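Why I Still Want Prices Written on Paper

By Nurhan Kocabaş
1 Aug 2022

In the small grocery shop where I buy my vegetables, the price cards were taken away in July. Now there is a code on every shelf, and the customer must point a phone at it. The owner, Randa Kassab, explained to me that prices change too often and she was tired of writing new cards. I understand her. I still think it is a mistake.

When I moved to Findon, I knew very little English. I learned my numbers from those cards, and also the words "ripe," "per pound" and "last of the season." I stood in front of the tomatoes for a long time and no person asked me what I was doing. A card is patient with a slow reader. The phone page closes after a moment, and it wants my email address.

There is also the question of my neighbors. On our street live many old people who carry a phone only for calls. They will not ask for the price of one lemon, because they feel ashamed to ask. They will put the lemon back. I have seen this 3 times in one week, and one time it was me.

People tell me that I am against progress. I am not. I pay my bills on the computer, and I talk to my sister by video every evening -- she is the one who laughs at me for this article.

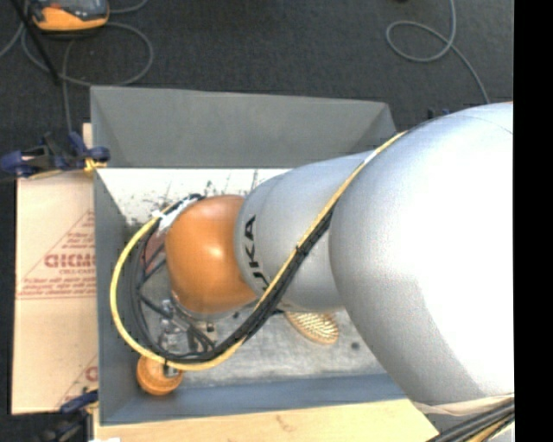 A price is a kind of promise, and I like a promise to stay in one place where both sides can read it. Makers of big machines seem to know the value of plain writing. The silver arm reaching into the grey bin has black block letters printed on it, and even with cables over the start of the word, the rest can be read without any phone. I ask for the same thing on a box of onions.

Mrs. Kassab has offered me a deal. If I write the cards for the fruit, she will put them up. My handwriting is not beautiful, and I make mistakes with "zucchini," but I said yes. I have bought a black marker and a packet of 12 white cards, and I will begin with the lemons.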